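4.2 Connecting the motor to the Tillo drive

This section covers single motors supplied from one drive. For two motors on one output, see section 4.5.

Caution: isolate the supply and wait 3 minutes before removing the terminal cover. The capacitors hold a dangerous voltage after the display goes dark.

1. Compare the voltage on the motor plate with the drive output. Set the links in the motor terminal box for star or delta to match.
2. Run screened cable from the drive to the motor. Keep it 200 mm clear of signal wiring.
3. Connect the motor leads to U, V and W. Bond the screen to earth at both ends. 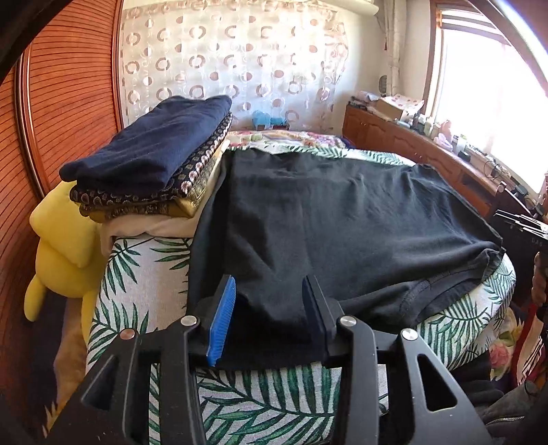
Black T-shirt on a bed, hem between the gripper fingers.

4. Connect the motor earth to the drive earth terminal. Do not use the cable screen as the only earth.
5. Refit the cover and restore the supply.
6. Enter the full-load current from the motor plate in the motor menu, then save.

Note: never fit a contactor between drive and motor unless it is interlocked with the enable input – opening it under load can damage the output stage.
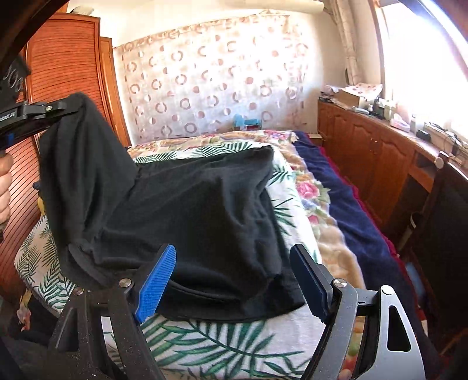
7. Start the motor at low speed with the load uncoupled and check the direction of the shaft. If it is wrong, stop, isolate, wait as before and swap any two motor leads.
8. Couple the load and set the ramp time. If the drive trips on overcurrent during the ramp, lengthen the ramp before changing the current limit.

Section revised 6 October 2020, M. Camacho.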